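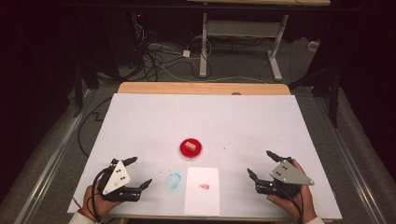

Clusildale Labor Leaflets: README

Contents

This collection holds transcriptions of leaflets, strike bulletins and meeting notices put out by women's sections of trade unions in Clusildale and the mill villages nearby. There are 1,000 records. Each record is one printed item, front and back, typed out in full with its original spelling.

The originals came from the papers of Hannelore Mühlbauer, who worked as a bobbin winder at the Bolirero mill and later edited the union's women's page. She kept two copies of nearly everything she printed. One set stayed in the union hall and was lost when the building changed hands. The transcriptions follow the other set.

Files

leaflets.csv has one row per item. Columns are id, title, issuer, language, year, year_source, text_front, text_back and notes.
issuers.csv lists the branches and groups named as publisher, with the other spellings we found.
glossary.txt explains mill terms and local abbreviations. It was compiled for the spinning and winding departments and is thin on dyeing.

All files are UTF-8. Line breaks inside a leaflet are kept as a vertical bar. A blank text_back means the reverse was not printed on. If the reverse was printed but could not be read, the field says UNREAD.

Dates

Most leaflets give a day and a month but no year, as they were meant to be read that week. Where we worked out the year from something else, such as a wage rate or a named dispute, year_source says "inferred". For 145 items we could not settle on a year and the field is empty. Please do not treat an empty year as zero when you sort.

March is heavily represented. The women's sections printed more for International Women's Day than for any other occasion, and people held on to those sheets. Counts by month will tell you what was kept and should not be used to measure how active the branches were.

Languages

The leaflets are in English, German and Turkish. The 48 Turkish items were nearly all issued by the Öztürkmen dye works branch, which ran its own press. Bilingual sheets have a single row, with both codes in the language column separated by a semicolon. We have not added translations.

Known problems

Handwritten additions are in square brackets, but the early batches were not consistent about this.
The Gorkex lockout bulletins are numbered twice from the second week on. Use our id and ignore the printed number.
Some issuers changed their names after mergers. We kept the name on the sheet and did not combine them.
Advertisements were left out of the first batch and included after that.

Personal names

Names of officers and speakers are given as printed. Names on hardship lists and sick pay notices have been replaced with initials. If you recognize a relative and want an entry changed, open an issue with the record id and leave the name out of the issue text.

Use

Free to reuse for research and teaching. Please cite the collection by its title and give record ids for anything you quote.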